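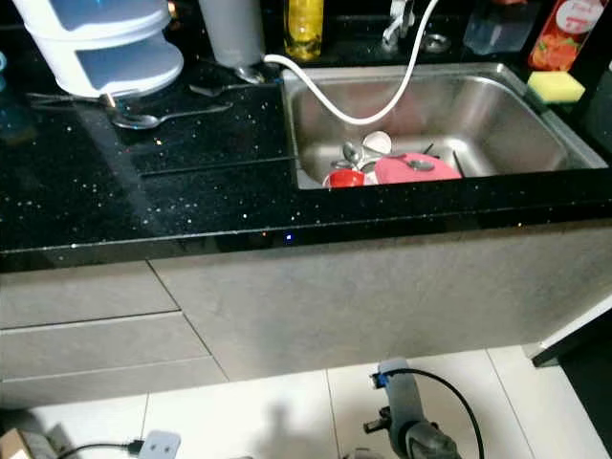

Ghasemi

The Sink Corner

The shared kitchen at Clullwood has been open to all tenants for four months now, and most of the questions that reach this newsletter are still about the sink. So this item covers the sink, the counter next to it, and what goes where.

First, the dishes. A red bowl or cup, a pink plate, a white dish and a bunch of spoons are enough to fill the front of the basin, and the next person then has to work over the top of them. Please wash your things after you eat. If you have to run, scrape the plate, leave it in the basin and come back the same evening. Anything still there at 8 p.m. gets washed by whoever is closing up, and it goes on the open shelf by the door. Look there before you write to say your bowl is missing.

Knives are the one thing we ask you never to leave in the sink. A thin dark blade between plates is hard to see, and with suds over it you won't see it at all. Wash it first and put it back in the block.

Dish soap stays at the back against the wall. The yellow bottle is easy to find and there is a refill under the counter. One squirt will do a full meal's worth of dishes. The sponge lives on the right rim. Wring it out and leave it with the green side down. We swap it on the first of the month, and spare ones are in the drawer with the trash bags.

The white hose can go back over the rim when you are done with it. Leave the end pointing into the basin, please. In December it was left on the counter and the water got as far as the toaster.

Food containers are the other regular topic. Stacked ones are fine on the left side of the counter while you cook or pack a lunch, but take them home or put them in the fridge with your name on the lid. The same goes for juice cartons. Once opened they belong in the fridge door, and empty ones go in the recycling - rinsed, with the cap on.

A word on the countertop. It is black with a sparkle in it, and it shows every drop that dries on it. Wipe it with a damp cloth and then a dry one. Do not use the green side of the sponge on it, and no scouring powder. Repolishing the top at the Rostlow building cost 1290 dollars last year and the money came out of the kitchen fund, so we would like to avoid that here.

Drying towels are washed every week. There are 20 of them in rotation and 13 came back from the last wash, so if you took a blue striped towel upstairs, please drop it in the basket by the door.

The drain will be cleaned next month. The sink will be out of use from 9 a.m. to noon, and a note with the date will go up on the fridge.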